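Sorting Before Storing: the Zaltley Reading Room Prepares to Move

30 Oct 2020

The reading room at Zaltley has been closed to visitors since August, and the work of clearing it is now well advanced. The supervisor of the stores agreed to speak to the Gido newsletter about how the contents are being sorted.

"We began with the small items," she said. "Stationery, labels, cord, the contents of drawers. Large furniture is simple by comparison — it either goes or it stays."

Each group of items is given a bin with high sides and an open top, set on a table at standing height. The supervisor was firm on this point. "A lid invites people to close it and forget it. With an open bin, the contents are checked every time someone walks past."

Asked whether the method had been used before, she referred to the Postma annexe, which was cleared in 5 days under the same arrangement. Zaltley is larger, and 30 days have been allowed. 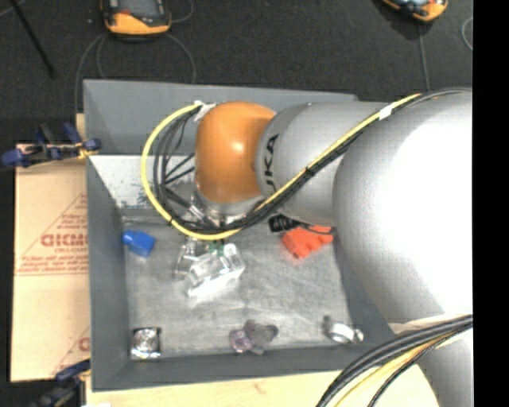 The choice of bin was also discussed. Grey was preferred to clear plastic, and sloping walls to straight ones. "Sloping sides make it easier to reach things at the bottom," the supervisor said. "We tried deep boxes at Postma and people disliked them."

Items not claimed by their departments will be sent to the Badetetti store, where they will be held for 2 years. Requests for their return should be made in writing to the stores office, quoting the number on the bin label.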